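Fevix teleop controller review: a month of picking up one little cube

Tue 6 January
By Shabnam Awan

I wanted a cheap way to show an arm how to do things by hand, without buying a second arm to use as a leader. The Fevix is a handheld controller with a trigger and a thumb wheel. You move your hand, the arm follows, and every demonstration gets saved as its own file. I paid $308 for it, and I've been running it mostly in simulation before I let it near the real arm.

Setup took me one evening (most of that was a cable I'd plugged into the wrong port, my fault). The pairing screen is plain and quick. After that I picked the dullest task I could think of – reach down, grab a cube, lift it – and recorded 66 demos of it over a weekend.

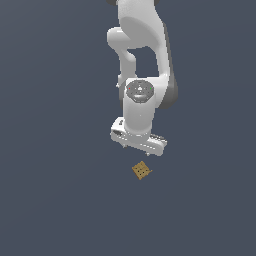 The first 26 were pretty bad. I kept coming in too fast and then wobbling over the target, and all that wobble goes straight into the recording. Turning the motion scale down to half fixed most of it! I wish the manual said so on page one, but it's buried in the back under "comfort settings," of all places.

The thumb wheel handles wrist rotation and I love it. Lining up the fingers with a cube that's sitting crooked used to be a pain with a keyboard, and now I do it without thinking. The trigger is less good. It has a dead spot near the closed end, so you squeeze and squeeze and then the gripper snaps shut. Leobardo Cisneros, who shares the bench with me, says you get used to it. I haven't.

Depth is the other hard part. With a view from overhead I misjudge height all the time, and the little buzz the Fevix gives on contact comes a bit late to help. A second view on the screen is worth the trouble.

Battery life is fine, a whole afternoon for me. The delete-last-take button is great and I've worn the print off it.

I'd give it four out of 5. If they fix the trigger I'll buy another one for the shop.

Related reviews
Usby foot pedal, six months in
Qureshi leader arm kit: the long build
Curnbridge bench clamps

Last updated: Tuesday evening, battery note added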